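Civura Pad Kit for hand-held grippers, reviewed by Rhydian Price

The Civura kit replaces worn fingertip pads. I bought it in November and have fitted it twice. The old pads pull off by hand. Clean the finger face, seat the new pad from the tip down and leave it overnight. Check the pivots for play before the pads go on; a loose joint looks the same as a badly seated pad.

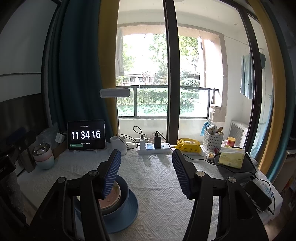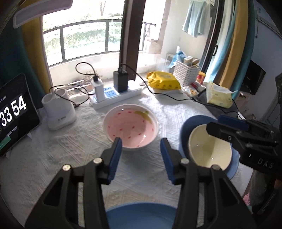 Blue ribbed pads on black gripper fingers, at a table with nested bowls.

Grip on glazed bowls is good. After more than 3000 closures the ribs on my first set had rounded at the tip, and I changed them. The Beddoe pads I used before needed changing sooner. The instruction sheet gives no torque for the pivot bolts. Spares come in packs of 3.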